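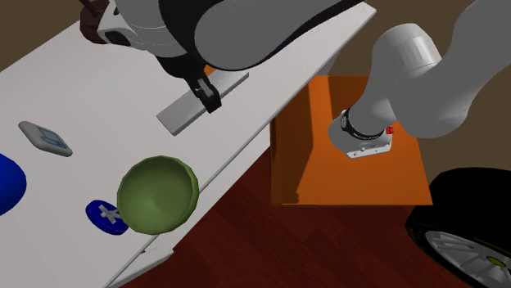 Flat grey plank, white tabletop. Render.

Culska

Second-hand timber listings from Sosville and the towns nearby, cleaned up and put in one table. Boards, posts, flooring, decking, the odd door. One row per listing. Started as a spreadsheet for pricing a deck, got out of hand.

Contents

listings.csv — the main table, 1,613 rows
sellers.csv — 39 sellers, yards and private, names swapped for codes
species.csv — lookup for the timber names people use, and what we mapped them to
raw/ — listing text as typed by the seller, one file per row
tools/ — cleaning scripts, messy, sorry

Where it came from

Noticeboards, yard price sheets, a local classifieds page, and the paper book at the Mavromatis salvage yard, which Theano Andreadis typed in by hand over a couple of weeks. We began with over 4,000 listings. Most of the drop is reposts, same stack of boards put up again and again until it sold. Rest were firewood, pallets, or had no length and no price so no use to anyone.

Each seller was asked. If they said no they're not in here.

Columns you'll want

id — stable, don't renumber
seller — code, see sellers.csv
month — month listed, no day kept
species_raw — what the ad said
species — what we think it is
length_mm, width_mm, thick_mm — metric, converted where needed
qty — number of boards if given, blank if it said "a heap" or similar
price — Australian dollars, for the lot
price_unit — lot, each, or per metre
nails — yes, no, unknown
finish — raw, painted, oiled, stained, unknown
notes — short, ours

There are 19 columns all up. The others are flags from the cleaning step and you can ignore them unless something looks off.

Loading

Any spreadsheet program will open it. Comma separated, UTF-8, header on the first line. Watch out for the notes column, it has commas inside quotes. If your id column turns into dates, that's the spreadsheet being helpful. Import as text.

The cleaning scripts want Python 3 and nothing else. Run clean.py from the top folder, not from inside tools, the paths are relative and I haven't fixed that.

Sizes

Old boards were often sold in inches and people still write them that way. 6x1 in an ad can mean six by one sawn, or what's left after dressing. Where the seller gave both we kept the measured one. Where they didn't we converted straight and set size_guess to 1. Don't work out a floor area from size_guess rows without leaving yourself some slack.

Flooring widths are cover width where known — tongue not counted. Some are surely wrong.

Species

The weak part. "Hardwood" is a whole category round here. "Oak" is usually Tassie oak, which isn't oak, and is a few different eucalypts anyway. Sorin Mihăilă went through the species mapping and changed plenty of my first guesses, mostly for the better. We still disagree on the cypress rows. If the ad only said "pine" it stays as pine, no attempt at which one.

Colour words in the ad (red, blonde, honey) are not used for the mapping. Painted boards are left as unknown unless the seller named the timber.

Known problems

- Prices are asking prices. No idea what people paid.
- The Mavromatis book rounds everything to the nearest five dollars.
- February is thin, the yard was shut for part of it.
- Some lots are mixed lengths. length_mm holds the longest, min_length_mm holds the shortest if given.
- A few rows have qty and price_unit that can't both be right. Left alone on purpose, see the check flag.
- nails = no only means the seller said so. Run a magnet over it before it goes anywhere near your planer.
- No moisture readings. Nobody wrote them down.

What it's OK for

Getting a feel for what reclaimed boards get advertised at in a small town. Teaching people to clean a messy table. Matching up scruffy species names. Not a valuation, please don't quote it at a seller, they have to deal with that enough.

Not much good for comparing with city prices either, the cartage is never in the figure.

Privacy

Phone numbers, street names and surnames were taken out of raw/ by script and then by eye. If you find one we missed, open an issue with the row id only. Don't paste the number into the issue. Someone did.

Licence

Free to use, share and change, credit Culska. The text in raw/ stays with whoever wrote it, so quote bits, don't republish the lot.

Related

Mustura is the sister table for bricks and pavers. Same seller codes, diffrent columns. Not finished.

To do

- sort out the cypress
- fix relative paths in tools/
- split doors into there own file
- second pass on per metre prices, a couple look like per lot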